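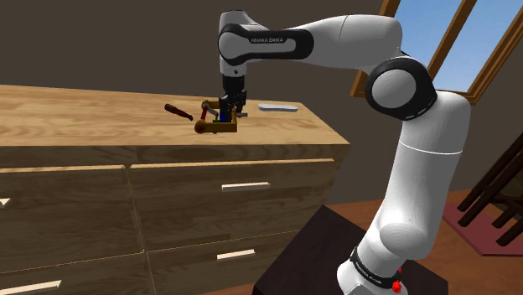 24/06/2025

Jalasora sim, teleop demos on the dresser task. Pin-yu driving in the morning, me after lunch.

Goal for the day was to get the demo count up to 175 before we freeze the set for the first training run. We were at 140-odd after the last session. Ended the day at 168 kept, so short by a few. Will finish them next time and not stretch the freeze for it.

Setup same as in April except for two changes. Gripper speed cap is lowered, and the hand controller now has a dead zone at the center so the arm stops drifting when you rest your thumb. Pin-yu says the dead zone is slightly too wide. Small corrections over the linked-bar toy feel like nothing, nothing, then a jump. I found the same. Left it as is for today so the whole batch is consistent, but it should come down before the next one.

Start pose: gripper pointing straight down over the dresser top, above the toy. Operator closes on the screwdriver handle, lifts, moves it clear of the toy, sets it down, returns to start. Episode ends on the button press and not on a timer. I forgot the button twice and got long tails of the arm doing nothing. Trimmed both by hand.

Reset jitter is on for the screwdriver only. Toy and the flat gray bar stay where they are. Siu-fong wants the toy jittered too, and I agree in principle, but its joints take a while to settle after a reset and we were getting episodes where a link was still swinging when recording began. Needs a wait on joint velocity first. I have a note in the Birus tracker for it.

Things that went wrong:

- Grasp slipping on the handle. The screwdriver lies at a diagonal and if you come down without turning the wrist to match, the fingers close on the corners of the handle and it squirts out. Pin-yu turns the wrist early, while still high. I was turning it late, right above the handle, and lost a lot more of them. Switched to doing it her way around the middle of the afternoon. The late-turn demos that succeeded are still in the set. They are tagged "late" in the notes column in case we want to drop them.

- Contact with the toy on the way out. If you lift too little and go sideways you catch one of the bars and drag the whole thing. Rule we settled on: any contact with the toy and the episode is thrown out, even if the screwdriver ends up in the right place. We had been keeping some of these. Went back through the older demos and pulled 10.

- Depth is hard to judge from this view. Dresser is on the left with the arm between you and a good part of the room, and there's nothing to tell you how high the fingers are until you nearly touch. I tried the second view in the corner of the screen. It helps, but I kept looking back and forth and my motions got jerky. Pin-yu doesn't use it.

- One crash, sim side, after a long session without restart. Lost the episode in progress and nothing else. Log saved under Cifuentes with the others.

Checked episode lengths at the end of the day. Most come in well under 2,000 steps. A few of mine are over and they are all the ones with a pause before the grasp. Not sure what to do with pauses. Siu-fong thinks the policy will learn to hover. We could cut out the stretches with no commanded motion, but then the timing is odd going into the close. Leave them for the first run and see.

Replay check: played back 2 of the kept demos open loop from their saved start states. First one matched. Second matched up to the grasp and then the handle sat differently in the fingers and it was dropped early. Same thing we saw on the Pluvdale machine, so I doubt it's the hardware. Suspect the contact state isn't being saved in full.

To do:
- narrow dead zone, ask Pin-yu to try a few values
- velocity wait on reset, then toy jitter
- look at what goes into the saved state
- finish the remaining demos, all with early wrist turn
- Siu-fong to watch a handful of the kept ones and say if our idea of "clear of the toy" matches hers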